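事務所の隅に、焼く場所をつくる

小さな会社で、昼食をどこで温めるかは意外に長くもめる話題である。社員5人の設計会社ブランデスは、給湯室のない部屋に移って3か月、近所の店に通い続けた。6月、総務のマルツェラ・スラニナさんが持ち込んだのは卓上オーブンだった。

置き場所の条件は、椅子の通り道をふさがないこと、書類棚から離れていること、の二つ。候補を順に試し、明るい色の木のテーブルに落ち着いた。

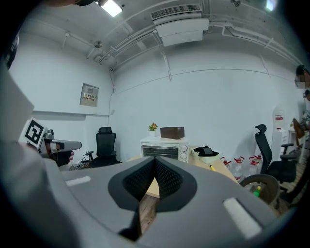 つまみが三つ並ぶ白い卓上オーブン。上にはオレンジ色の花の小さな鉢と茶色の箱

使い方の決まりは紙1枚にまとめた。使用は正午から、焼いている間は席を外さない、天板は使った人がその日のうちに洗う。上に載せた物は、使う前に必ず下ろす。パンくずの掃除は火曜の朝、当番が受け持つ。

同僚のハウケ・バウムガルトさんは、家から持ってきたパンにチーズをのせて焼くことが多い。「焼き時間は3分。それ以上だと端が焦げる」と話す。においについては、食事中の換気を長めにすることで折り合いがついた。

背もたれの高い黒い事務椅子も、同じ部屋に置かれている。食事用の席は別に設けず、各自が机に戻って食べる。スラニナさんは次に、皿をしまう浅い棚を探している。テーブルの脇に収まる幅は54センチだという。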